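## 4. Moving the refrigerator and starting it up

The Altov 207 can be moved by two people with a hand truck. Plan the route first and measure every doorway.

1. Switch the refrigerator off at the dial, then unplug it.
2. Take out the food and put it in a cooler.
3. Open the freezer compartment and let it defrost. Do not chip at the ice with a knife.
4. Wipe the liner and leave the door open until the inside is dry.

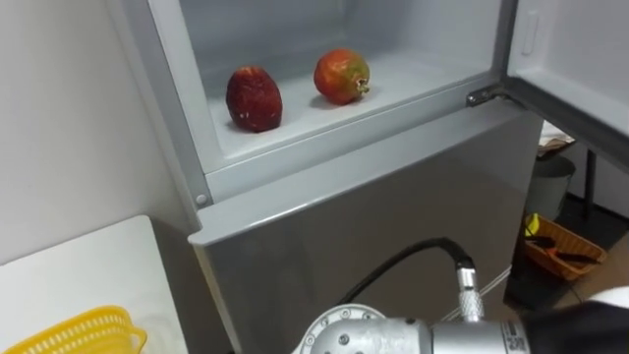

Rekha Rana asks whether the shelves can stay in during the move. She left hers in and one cracked on the stairs. Take the glass shelves out and wrap them separately – the door racks can stay if they are taped down.

5. Tape the doors shut with painter's tape. Packing tape marks the finish.
6. Keep the cabinet upright. If it has to be tilted, tilt it toward the back.

**Caution:** Never lift the refrigerator by its door handles or by the tubing at the rear.

### Placing and leveling

1. Leave 80 mm of free space behind the cabinet.
2. Turn the front feet until the doors swing closed slowly when left half open.
3. Keep small furniture clear of the door swing. 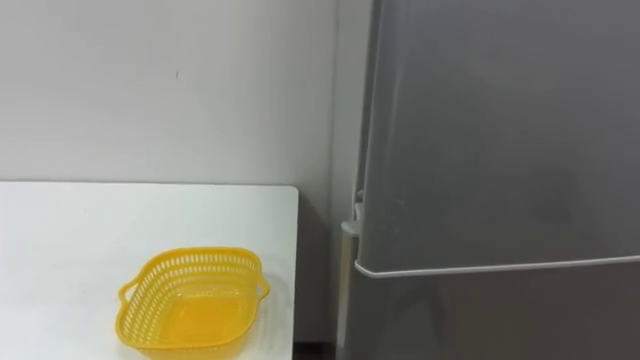
4. Let the refrigerator stand for four hours before plugging it in. If it was laid on its side, wait until the next morning.
5. Plug it directly into a grounded wall outlet. Do not use an extension cord.
6. Set the dial to 3 and wait until the inside is cold before loading food.

**Note:** A clicking sound in the first hour is normal. If the light on the dial panel blinks, unplug the unit for ten minutes and try again. If it still blinks, order part 1044 (door switch) from Altov in Garnotdale.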